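Maintenance Records Belong at the Cell

Yevdokiia Tkachuk
January 5, 2024

The fabric-handling cell at Nostitz has run under a written care plan for 14 months. In that period the maintenance office logged 158 interventions, and 52 of them concerned fastener torque or fingertip wear. Both are matters a technician can check in minutes with the arm powered down and locked out. It is the position of this office that such checks should be recorded at the cell, by the person who made them, and should not wait for the quarterly inspection by Zorkberg.

Fasteners first

The link plates and joint covers carry many bolts, and a loose one shows up as position error long before it can be heard. We ask that each joint be checked in the same order, starting at the base.
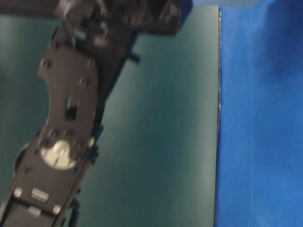 Fingertips second

Cloth is hard on a gripper in ways that metal parts are not. Lint and dust settle on the finger faces, and a hem held between two tips depends on a clean, even grip. The Imia line cleans its fingers once per shift; Nostitz should do the same, and should replace both fingers together when either is worn.
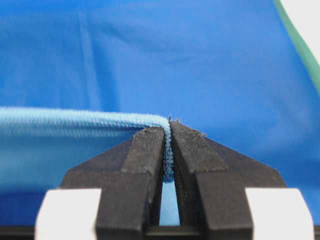 Gripper fingers holding a braided hem, with lint and scuffing on the tips.

The objection from production is that 3 more entries per shift will slow the operators. The Tymoshchuk site raised the same concern and has kept its records at the cell for a full year. We recommend that the revised log sheet be adopted before the end of January.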